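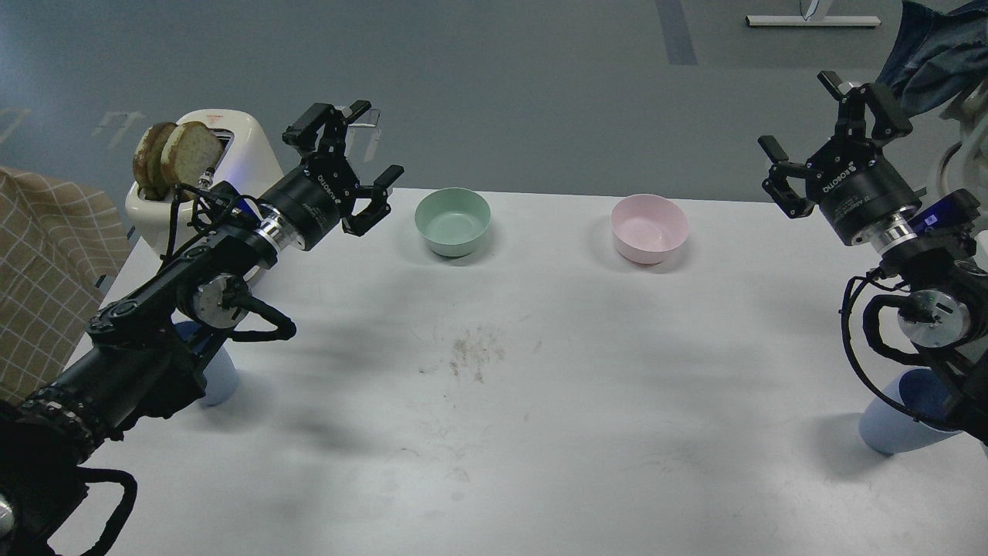
Two slices up in the toaster, bowls set out on the white table.

Toast mornings are back at Ponham
1 May 2025 | By the Ponham news desk

The breakfast corner at Ponham has its toaster again, and we could not be happier! It's a white two-slot model, and it shares the table with a mint-green bowl and a pink one — a very cheerful pair first thing in the morning. Bread comes from the Kuruc bakery, 46 loaves for the month, and there are three kinds of jam to try (go for the plum). Toast is on until the bread runs out, so come early and come hungry. Please wipe up your crumbs before you go. The corner stays open through November.

Contact | © 2025 Ponham | Back to top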